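5. Does membership raise earnings? A second look at the Drirkurby cooperatives

5.1 What has been claimed

The case for craft cooperatives in the Drirkurby valley rests on one number. Members of the felting and basket groups reported cash income from craft that was 70 percent higher than that of home producers who sold on their own. The number first appeared in a project summary prepared for the Fedora program, was repeated in the program's funding renewal, and has since been quoted in training material as though it measured the effect of joining. We do not think it does. The comparison behind it is a simple one between two groups of women at one point in time, and the two groups differed in almost every way that we were able to check.

Vandenberghe, who ran the original survey, was careful on this point in her field report. She wrote that the gap "should be read as a description of who belongs." Later users of the figure dropped the sentence. We come back to her data here because they are better than the use that has been made of them, and because the record books kept by the groups themselves have never been set beside the survey answers.

5.2 Who joined

The survey reached 298 home producers in the upper and lower villages. Members tended to live close to the road. They were more likely to have a separate room or shed to work in, and more likely to have an older daughter or a mother-in-law at home who could take over the cooking and the animals. Several had been selling to traders well before there was a group to join. Women in the upper villages, where the walk to the collection point takes most of a morning, joined in small numbers and left early.

None of this is surprising, and the program staff knew it. Bart Schouten, who coordinated the first round of group formation, told us in an interview that field staff were asked to begin with women who "already had hands that knew the work." That is a sensible way to start a group that must fill orders in its first season. It is a poor way to find out what groups do to income. If the best felters are invited first, the members will earn more than the rest in any year, including years in which the cooperative sells nothing at all.

We tried to narrow the gap by comparing members only with non-members who lived in the same village and had sold craft goods before the groups were formed. The difference in reported income fell by more than half. It shrank again when we left out the two groups nearest the market town. What was left was positive, but small enough that a change in how a few women valued unsold stock could have produced it. We would not want to build a policy on it, and we would be just as unwilling to say that it is zero.

5.3 What counts as income

The survey asked each woman what she had earned from craft in the past season. Members answered with the help of a passbook. Non-members answered from memory, often with a husband or a brother in the room. We have no way of knowing which group was closer to the truth, but the two sets of answers were not produced in the same way, and it would be odd if they carried the same errors.

The passbooks have their own trouble. They show the price the cooperative paid for each finished piece. They do not show the cost of the wool, the dye or the willow, which members bought from the group store on credit and paid off in a separate book. In the groups where we could match the two books, materials took up some 30 percent of the passbook total. Non-members, asked the same question, seem to have answered with what they had left in hand after paying for materials. Several said so without being asked. A good part of the famous gap may therefore be the difference between a gross figure and a net one.

Time is missing altogether. Members worked to order and to a standard size. Pieces that came back from the sorter were redone at home without pay. One member of a basket group kept her own tally of evenings spent on returned work and let us copy it. We cannot say how typical she was. Her tally does suggest that a measure of pay per hour would tell a less cheerful story than pay per season, and we found no program document in which such a measure was attempted.

5.4 The buyers

Two buyers took nearly everything the groups made. Skasix bought felted slippers and bags on yearly contracts, and Sadeghi, a family trading house, bought baskets by the load and paid on pickup. Program documents speak of the groups as having "market access," a phrase that covers a great deal. In practice the groups had access to two telephones.

The contract with Skasix was the more valuable one and also the more fragile. It set a price in advance but left the quantity to be fixed later. In the season covered by the survey, the order was for 360 pairs of slippers from each of the larger groups, and it was filled. The following June the order came late and was much smaller, and members who had bought wool on credit were left holding it. The survey had closed by then. Had it been run one season later, with the same women and the same questions, we suspect the headline would have been written differently or would not have been written.

Sadeghi paid less per piece and was disliked for it. Yet the house had been buying baskets in the valley before the cooperatives existed, from members and non-members alike, and went on doing so through the thin season. Non-members who sold to the same trader got the same price for the same size of basket. We asked group leaders what the cooperative added in such a case. The answers had to do with transport, with having someone to complain to, and with company. These are real goods, and members spoke of them with some warmth. They are also not what the 70 percent figure is said to measure.

5.5 The argument about young people

A second claim deserves a few words. The renewal document states that cooperatives have "brought daughters back to the craft." The evidence offered is that younger women attended training. Attendance was paid, with a meal and a day's allowance, and the sign-in sheets record presence only. We looked for the names of the younger trainees in the passbooks of the next season and found few of them. Some may have worked under a mother's name, which was common, and the books would not show it. Others had plainly gone to town. A mother in one of the lower villages said her daughter could make a better bag than she could and had no intention of ever making one again.

It is possible that training plants a skill that is taken up years later. Older members often described their own histories in that way. A claim of this sort can be tested only by going back, and no one has set aside money to go back.

5.6 What can be said

We have been asked by colleagues whether this section amounts to an argument against cooperatives. It does not, and we would object to its being used as one. The groups have survived longer than many of their kind. Women who had never handled a contract now read them closely and argue over them. The store credit, for all its faults, replaced lenders whose terms were worse. Our complaint is with the leap from a gap between two groups to a statement about cause, and with the comfort that people at some distance from the valley have taken in it.

Three pieces of information would have changed what we were able to conclude: earnings before the first groups were formed, material costs for both sets of producers, and hours. The first is lost. The other two could be collected at little expense from the next intake, provided that women who are turned away or who decline are followed as well. We put this to the Fedora office in a memo dated Tuesday, October 17, 2023. The reply thanked us for our interest and enclosed the project summary.

Limits of our own work should be plain as well. We depended on books kept by the groups, and the groups that kept none are absent from section 5.3. The same-village comparison leaves few cases in the upper villages, where the answer matters most. Vandenberghe read a draft of this section and thinks we make too much of the passbooks; in her view, members understood the question as one about net earnings and subtracted the wool in their heads. She may be right for some of them. The interview sheets do not record how each answer was reached. 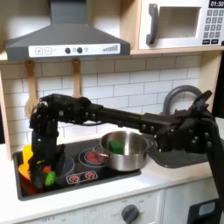 Figure 5. Robotic arm reaching over the cooktop of a toy kitchen.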